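Home | Releases | Data | Notes | Contact

We use cookies to remember your language setting. Accept / Decline

Reading time: 4 min

# Hebden Cover Songs – data card

Hebden is a small collection of metadata and listening notes about cover songs performed by live bands on web shows. It contains no audio. It is made for people who study how a singer moves between genres, and for those who build playlists and want something more careful than a single genre tag.

The current release is from April. Please read the part about genre labels before you use the numbers for anything serious.

## What is inside

- `performances.csv` – one row for each performance of a song
- `sets.csv` – the order of songs in each show
- `labels.csv` – genre labels for the original recording and for the cover
- `notes/` – plain text notes written by the listeners, one file per show

The shows come from three web series: Lenance Sessions, Brollness Live Room and Cevetti After Hours. Lenance has the longest history and also the most changes of band members, so the same group name does not always mean the same players. The column `lineup_id` tells you which players were there.

## Fields in performances.csv

`song_title` is written as the show wrote it, also when the show made a spelling mistake. The corrected title is in `song_title_clean`.

`lead_voice` is a code. We decided not to publish the names of the singers in this file, as several of them were guests for only one song and did not expect to be in a dataset.

`key_original` and `key_cover` were found by ear and checked with a keyboard. If the cover changes key in the last chorus, only the first key is given. The change is marked in `key_change` with yes or no.

`tempo_feel` has the values slower, same, faster and mixed. We tried to use exact tempo in the first version, but a live drummer is not a metronome and the values gave a false idea of precision.
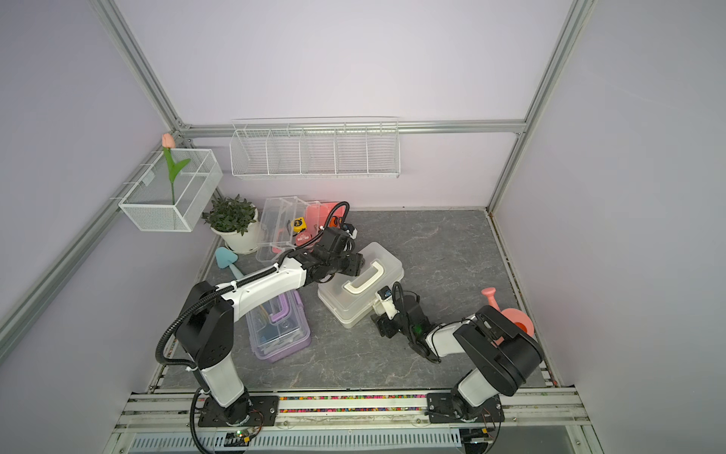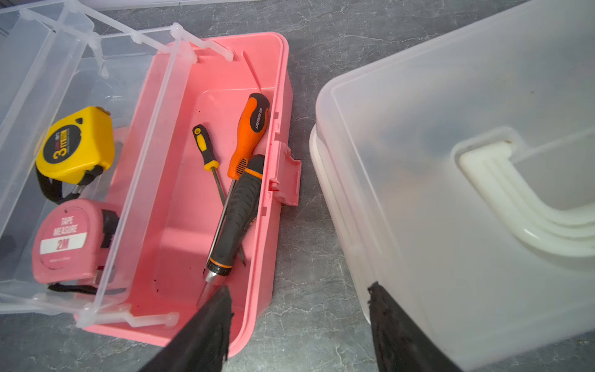
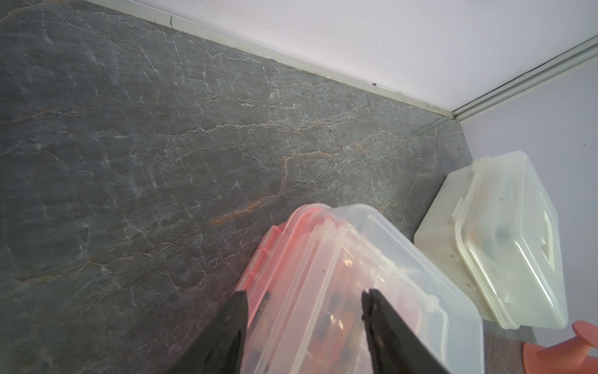 `request` says if the song was asked for by the audience in the chat. For Brollness this is known for nearly all songs, and for Cevetti it is mostly empty, because the chat was not saved there.

## Genre labels

There are 15 genre labels. Each song has one label for the original recording and up to 2 labels for the cover. A torch song played with a funk bass line, for example, may be "ballad" in the first column and "ballad; funk" in the second.

Every cover was labeled by two listeners who worked separately. Where they did not agree, both answers are kept in `labels.csv` and the column `agreed` is set to no. We did not ask a third person to decide. The disagreement is in my opinion the most interesting part of the data, and it would be a pity to hide it.

The most difficult border is between "soft rock" and "pop ballad". If you do not need this difference, I recommend that you join these labels before you count.

## Known problems

- In 11 performances the last part of the song is missing in the source video. They are marked `incomplete`.
- Medleys are split into separate songs in `performances.csv`, but they stay as one item in `sets.csv`. Do not join the two files on position – use `performance_id`.
- The Thursday shows of Cevetti were sometimes uploaded again with another title. We removed the duplicates which we found.
- Songs with words in more than one language have only the main language in `language`.
- Listening notes have different length and style. Some are one line, some are a full page about the piano player.

## Loading

All files are UTF-8, separated by commas, with a header row. Empty cells mean "not known". They do not mean "no", and some spreadsheet programs will show them as zero if you are not careful.

## License and use

The tables and notes can be used and changed freely if you mention Hebden and the release month. The songs and the videos belong to their owners, and we cannot send you copies.

## Changes since the last release

- Added 8 shows from Brollness Live Room
- Corrected `key_cover` where the singer used a capo guitar and the listener wrote the chord shape
- Renamed `genre_new` to `genre_cover`
- Removed the column `mood`, which was filled in very differently by each listener

Corrections are welcome by the contact page. Please give the `performance_id` and the minute in the video.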